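3.2 Food on the bed: the single-room household

The homes in our study differ much in size, but the smallest ones have one thing in common. When the kitchen has little free surface, the bed becomes the second table. We did not expect this when we planned the interviews. In the first version of our protocol, written in February, the bedroom was listed only under "sleep and clothing", and Pauline Pearce, who did most of the home visits in Drarkurlow, had to add a new category for it by hand. In the final coding scheme it is called "soft surface, food present".

By soft surface we mean any bed, sofa or floor mattress on which food is placed for longer than it takes to eat it. The category does not include breakfast in bed or a snack eaten under the blanket. It covers sorting, dividing and short storage of raw food, mostly fruit and vegetables after shopping. From 607 coded episodes, 85 belong to this category. They are not spread equally over the households. Most come from people who rent one room and share the kitchen with others, and who prefer to sort their shopping behind their own door.

Two practical problems come with a soft surface. The first is that round food does not stay in its place. A duvet has folds and slopes, and an apple which is put down on it can roll to the lowest point. The second is dirt, because vegetables may carry soil and water, and bedding is heavy to wash. The residents answer these two problems with two kinds of objects, which we call borders and barriers. A border is something with a raised side, such as a tray, a bowl or a box lid. A barrier is a flat layer between food and cloth, for example a towel, a newspaper or a plastic sheet.

In Figure 4 both kinds are used together on one duvet. The apples and the two oranges are inside a green tray with raised walls, while the leafy vegetable has its own white plate, and the plate is put on a sheet of thin pink plastic. The room serves other purposes too: there is a chest of drawers with a printer on it, and many books above the headboard. 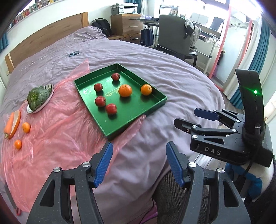
Figure 4. Borders and barriers on a bed: fruit in a tray, leafy greens on a plate over a plastic sheet.

3.3 Which food gets a dish

It would be natural to think that people give a dish to the food that rolls most easily. Our material supports this only in part. Leafy vegetables do not roll at all, but in the interviews they were named most often as food that "should have a plate". The reason given was usually moisture. One resident of the Cropper building told us that she can forgive an orange on her blanket, but she cannot forgive a wet leaf. Root vegetables are in the middle position. Some residents wash them first and then treat them like fruit, others keep them apart until cooking.

Small citrus fruit is the least protected group. It has a thick skin, it is dry outside, and it is often eaten in the same room without any preparation. For these reasons it is left lying directly on the barrier, or even on the bare cloth. The same arrangement may contain well protected and almost unprotected items side by side. A carrot can have an oval dish and bok choy a plate with a patterned border, while the mandarins lie next to them on the plastic.

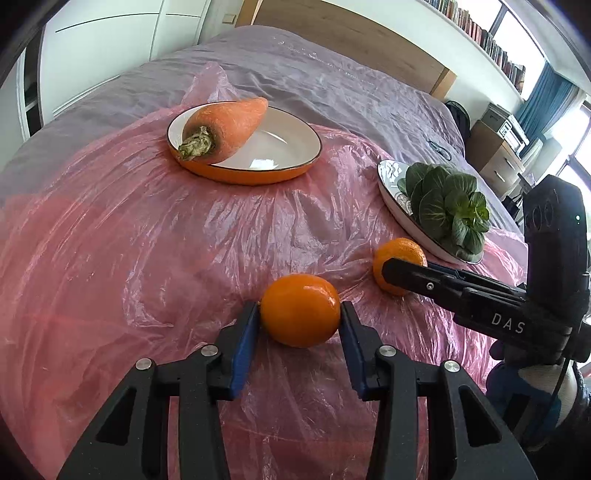
We asked the residents of 6 rooms in the Otum building to explain their order of sorting in their own words. Five of them began with the dirty or wet items and came to the fruit last. By that time, as Colin Holroyd remarked when we discussed the transcripts, all the good dishes are already taken. This is a simple explanation and we do not want to exclude it. The number of dishes in a rented room is small, and several residents said they own only what fits on one shelf.

The barrier itself deserves more attention than we could give it. It was described as a temporary thing, but in the Cinel rooms the same sheet was often kept folded under the bed and used every week. We return to this point in section 4.1, where storage of the sorting equipment is discussed.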